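Library > Working papers > Handling and logistics > Section 4

4.2 Start-state rules for tote transfer

The Drakby protocol defines a start state for every transfer cycle. Before a cycle is released, the operator confirms that the receiving tote is empty, that its rim is undamaged, and that it rests fully on the rack. Cycles released without this check are logged but excluded from the results. Of 1002 cycles at the Plusano site, 269 were excluded on this ground, most of them in September, before the checklist was moved to the release screen. 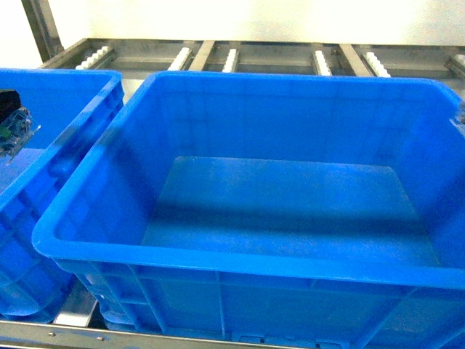

Figure 5. Receiving tote at start state, with adjacent tote and roller rack.

Clearance between neighboring totes is the item on which site rules differ most. Karagiannis permits totes to touch; Panis asks for a fixed spacer. We adopted neither. With two totes side by side and only a narrow gap between their walls, as in Figure 5, a tool that descends outside the rim can wedge between them. The protocol therefore bars any downward motion over the gap and requires the planner to treat both rims as one solid obstacle — the gap is never modeled as free space. Rim height is measured again whenever a tote is replaced.

A second rule covers the rack. Rollers allow a tote to shift under side load, so wall contact during placement must trigger a stop and a new pose estimate. This rule accounted for 313 stops. Restart is manual.

Comments

Alasdair Kerr: Does the rim check apply to the neighboring tote as well? The text in 4.2 reads as if only the receiving one is inspected.

rackside: We use the same gap rule, but set it in the safety controller. Planner settings get overwritten too easily.

M.T.: Is the release checklist available as a separate file?

Contact the authors | Copyright Drakby working group | Back to top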